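Kinnear notebook, 22 May 2022

Cup-to-bin task again, and this time I wanted to spend the whole day on the perception side and leave the gripper force stuff alone. (I keep sneaking back to it, and it keeps eating my afternoons.) The branch is grekaldale, built on top of the April planner, and the pastel cups and bowls are still the test set. They are a pain for segmentation, so they stay.

Wrist and head views, cups and the clear bin:

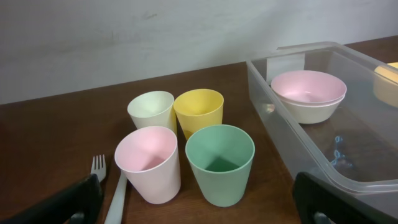
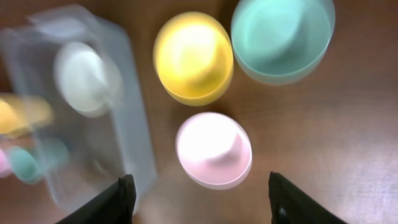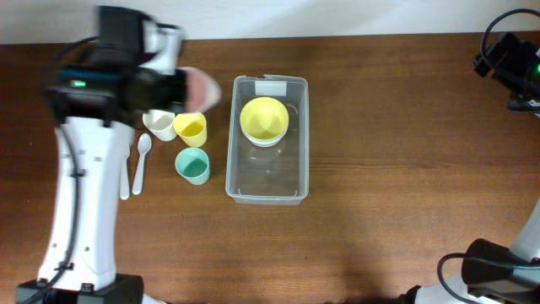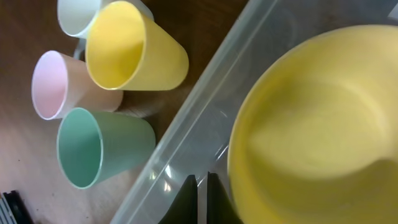 OK so, the bin. The depth stream still can't make up its mind about clear plastic. Half the time it gives me the table through the wall, the other half it gives me nothing, and the planner treats "nothing" as free space and happily draws a path straight through the rim. Last month I patched that by fitting a box to the bin once at startup and trusting it forever, which was fine until somebody bumped the bin. Now the fit reruns before every transport move using RGB edges from the head camera only. It costs 80 ms and I'm happy to pay it!

Numbers from the replay set: 254 logged grasps, old mask model vs. new one. The old one lost the cup at some point during the approach in 67 of them. The new one lost it in 23. Most of what's left is two cups touching, where the mask leaks from one rim into the next and the grasp center slides over to the gap between them. I can live with that for a day or two but it needs a real fix.

Blur is the other thing. When the wrist swings fast the rims double up and the circle fit gets greedy and takes the outer one, so the cup comes out fatter than it is. I tried a sharpness gate (skip any wrist frame under the threshold, coast on the last good pose) and it works, except the coasting pose gets stale if the arm never slows down. So the Ukoveck scheduler now asks for a short dwell before the final approach. Slower, yes - but the retries drop enough that I think we come out ahead. Haven't timed it properly.

Cups on their sides: the upright prior has got to go. It's hard-coded in the pose estimator, in two places, and I only found the second one after lunch. I'm replacing it with a long-axis estimate from the mask and letting the grasp sampler pick which end to go for.

Left to do
- stop treating missing depth as free space, everywhere, not just near the bin
- Iltside viewer draws the bin box in the wrong frame when both arms are active, I think it's taking the left base for both
- rename the config flag, "use_new_mask_2" is embarrassing
- rerun the replay with the dwell on and log total time per cup

Pushed everything except the sampler change, that one still crashes on an empty mask.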